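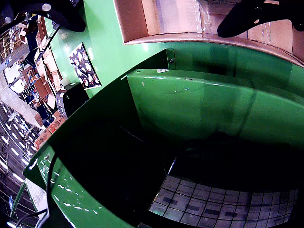
The Hollis drop chute has one job, and gravity does most of it. You put a box in at the top, and it arrives at the bottom without anyone carrying it, swearing at it or setting it down "just for a second" in the walkway. The metal is finished in a glossy green you'll either like or learn to live with, and it picks up the ceiling lights well enough that you can check your tubes without looking up. Expect scratches on the inner panel sooner or later. The ones here are light, and we're not going to buff them out to impress you.

Zostik sells the Hollis in one color. We asked about gray in August and got a very polite email about green.

What you get: the chute body, the curved inner panel, a bag of bolts and a sheet of instructions that was clearly folded by someone in a hurry. The opening is 33 inches wide. Assembled weight is 79 pounds, so invite a friend, preferably one who owes you something. Rated for single cartons up to 7 pounds. Please don't send a bowling ball down it. A customer in Girport did, and now we have a line about it in the warranty.

The walls are deep and it gets dark in there, so if your people need to see what's landed, plan on a light near the bottom. The Stindia clip lamp fits and is sold separately, like all the good stuff.

Cleaning is a damp cloth and mild soap. Stickers come off with patience. Packing tape comes off with more patience. Scouring pads will take the shine with them, and the shine is half of what you paid for.

Ships flat on a pallet. We have 300 in stock and would like to have fewer. Returns are accepted within 33 days if the chute hasn't been bolted to anything.

Updated 8 Oct 2022

14 shares
7 comments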